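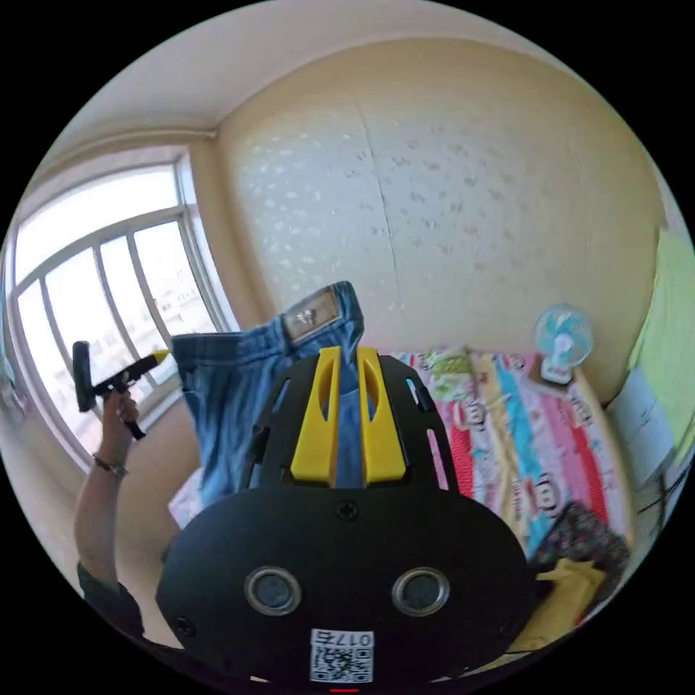

5.3 Failure case: slip at the waistband

Figure 4. Two-gripper handling of a pair of jeans, waistband held up between the yellow fingers, second tool coming in from the left. Bedroom setting.

Most of the garment episodes went fine and we dont discuss them here. This section covers the one failure type that cost us the most time, which we call waistband slip. Short version: the fingers hold the fabric, the gripper width signal says they hold the fabric, and the fabric is leaving anyway.

The folding task (Section 4.2) starts with a lift. One tool pinches the garment near the waist, raises it off the bed, and the other tool comes in from the side to take the free edge. Figure 4 gives the general arrangement. With T-shirts and towels the pinch point hardly matters. With jeans it does. The waistband is several layers of denim stitched together, the panel right under it is one layer, and there is hardware close by – a label patch, a metal button. If the fingers close half on the thick part and half on the thin part, the thick part takes all the pressure. The thin part is just along for the ride.

What we then saw in the logs. Finger opening settles at a steady value after closing. Garment goes up. Somewhere in the lift the opening drops by a small step, then another, then the denim is out. Each step is a layer edge passing between the fingers. The steps are small enough that our grasp check, which only looks for full closure, reads them as a good grasp right up to the end.

We reviewed 40 jeans episodes from the home recordings. 23 had at least one step of this kind. Not all of those ended in a drop; in many the second tool reached the edge in time and the load was shared before the slip could finish. That is part of the problem. An episode that was saved by the second hand is marked as a success, goes into the training set as a success, and teaches the policy a first grasp that is bad.

5.3.1 What the policy learned

The policy copied it. On the bench arms the first grasp landed on the lower edge of the waistband again and again, same place as in the demonstrations, and the arms do not have a person's reflexes to rescue it. The left arm arrived late, or arrived where the fabric used to be. In two trials it closed on nothing and kept going through the fold motion in the air. In two other trials the drop was worse for us, since the jeans fell over the forearm of the right arm and the left arm then pinched denim that was draped on the wrist joint. It pulled. The right arm pulled back. Force limit tripped in one of these and not in the other, and in the other the operator hit the stop.

We treat that last one as a safety matter and not only a task failure. Nothing was broken apart from one finger mount. But the force limit was set for rigid objects, per the defaults in the Nultix controller we use, and cloth under tension between two arms loads slowly. The threshold on rate of change never fired. The absolute threshold was too high to matter before the mount gave.

5.3.2 Causes we looked at

Finger surface. First guess, wrong guess. We swapped the finger pads for a softer set from Bodnár and the steps still showed up. Somewhat later in the lift, but they showed up.

Closing force. Raising it helps on denim and hurts everywhere else. Knit fabric came out with marks, and the hand-held tools have no setting for this anyway, the force is whatever the person squeezes. People squeeze less as a session goes on. We did not measure fatigue and can't say how much it adds.

Viewpoint. The camera sits behind the fingers. Once a garment is up, the cloth hides a good part of what is going on at the contact, and a folded layer edge is hard to tell from a flat one. The operators can lean over and look. The policy can not. We beleive this is the main reason the model never corrects its grasp height.

Labeling. Our success label was set at the end of the episode only. See above. Csenge Mészáros relabeled the jeans set by hand, marking the time of first step from the finger opening trace, and this took longer than the recording did.

5.3.3 Changes made

Step detector. A simple one: any drop in opening during the lift, after the settle time, with the gripper command unchanged. If it fires, lower, open, regrasp higher. No learning involved. On the bench it catches the slip early enough to put the garment back down in most trials, though it also fires on pocket seams, which wastes a regrasp.

Training data. Episodes with a step before the second grasp are now cut at the step. We keep the first part as a negative for the grasp check and drop the rest. This leaves the jeans set rather thin, and new recordings are planned for December.

Recording instruction. Operators are told to take the waistband across its full height, fingers pointing down into the panel, and to keep clear of the button. Old instruction just said "near the waist".

Force limit. Lowered for all cloth tasks, plus a check on the distance between the two wrists. If both grippers are closed and the wrists move apart past the garment width, both arms stop and the left one opens. Order matters here – opening before stopping gave a nasty swing of the arm in simulation.

5.3.4 What is still open

The detector needs a thick edge to slide over. A slip on a uniform fabric makes no step and we would miss it. A tactile pad would likely see it, we have none on the hand-held tools. Also we have only looked at denim pants. Jackets have zippers and collars and we expect more of the same, or something new.

The regrasp itself is not smooth. Putting the jeans down leaves them bunched in a way the demonstrations never start from, and the policy sometimes hesitates over the pile untill the time limit. Recordings starting from a bad pile would be the obvious fix. Not done yet.

Related items
Grasp checks for layered fabric: notes from the Komis trials
Force thresholds for two-arm cloth handling
Arkance garment set, revised labels
Hand-held demonstration tools in home settings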